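Wevbridge Sculpture Walk: second progress report to the Valente Fund
Prepared by Pacita Belmonte, project manager
Attention: Trevor Beaulieu, grants officer

Trevor, you asked for a plain account of where the walk stands at the halfway point of the grant, and you asked me to leave out the language we used in the application. I was happy to. I never believed some of it.

Where we are

We promised 5 outdoor works along the river path between the Doswood footbridge and the old pumphouse. 2 are in the ground. The third is finished and sitting in the artist's yard under a tarp, waiting on a footing. The fourth is half welded. The fifth is a drawing, and I have my doubts about the drawing.

The two installed works are the slate wall near the footbridge and the tall bronze reeds at the bend. The wall is good. It looks as if it has always been there, and people sit on it, which the artist says she wanted and the insurer says he didn't. The reeds are harder to defend. On paper they were meant to move with the wind and catch the light off the water. In place they stand very still, and for most of the afternoon they are in the shade of the willows. The site survey was done in winter, when the willows were bare. I signed off on that survey, so the mistake is mine as much as anyone's.

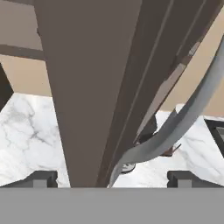
A dark panel between open gripper fingers, computer rendering.

Footings and ground

The ground has cost us more time than any artist has. The lower stretch of the path sits on fill, and the engineer wants deeper footings for everything past the bend. The first contractor quoted on the assumption that a sculpture is a kind of bench. The second came out, dug a test hole, watched it fill with water and went away to think. We have since had a proper quote from him and I have accepted it. His start is set for August. I would treat that month as a hope until his digger is on the path.

Moving the third work uphill was suggested at our last meeting. I looked into it and I'm against it. The piece was made for a low spot, to be seen first from above and then at eye level as you walk down. On the rise it would be a lump of granite beside a parking lot.

Visitor numbers

The application said we would "transform engagement with public art across the district." I still can't tell you how anyone would know if that had happened. What we have is a people counter on the footbridge, which recorded 682 crossings in its first full week. That number will look healthy in your annual summary and I'd ask you to be careful with it. The footbridge is the short way to the grocery store. The counter can't tell a sculpture lover from a man with a bag of onions, and it counts him again on the way home.

I would put more weight on the comment cards, few as they are. People like the wall. Several ask what the reeds are. One asks when the reeds will be finished. There is a fair bit about dog waste.

Software

You'll recall the fund asked us to adopt Clerkico for scheduling, invoices and artist contracts. We have, and the invoices do go out faster. The contract side I'm less sure of. It's built for trades, so it wants a "completion test" for each job, and our artists have typed in some strange answers. It also sends a reminder every morning at seven for any milestone that has slipped, and with our footings that has meant a lot of reminders. I've asked if these can be turned off. So far the reply has been a link to a help page I'd already read.

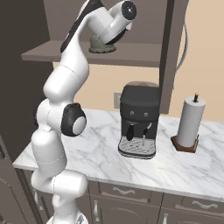 Money is tighter than I would like but not yet a worry. The deeper footings will use most of the contingency. The stone came in under budget because the quarry had offcuts the artist was glad to have, and that saving has been moved across to groundwork. Bronze went the other way. If the fifth work goes ahead at its present size, we won't have the money for the evening lighting, and I would choose neither until I've seen a proper model of it.

The fifth work

I know this one is a favourite with your board. It's the mirrored arch, and in the drawing it's handsome. The drawing shows it clean, in sunshine, with no one near it. I've asked the artist how it will look after a season of road salt and hands, and he told me the marks will become part of the piece. He may be right. I've also heard that said about a fountain that was later filled in and planted with petunias.

My recommendation is to hold the fifth payment until he has put a sample panel on the path and left it there through a stretch of bad weather. He's willing, though not pleased.

What I need from you

Written approval to move the stone saving into groundwork. A decision on the sample panel. And some guidance on whether the reeds can be shifted to the open bank upstream, with the cost shared, or whether we trim the willows and hope. The parks office has already told me how they feel about the willows.

I'll send the contractor's schedule when he gives me one.

P. Belmonte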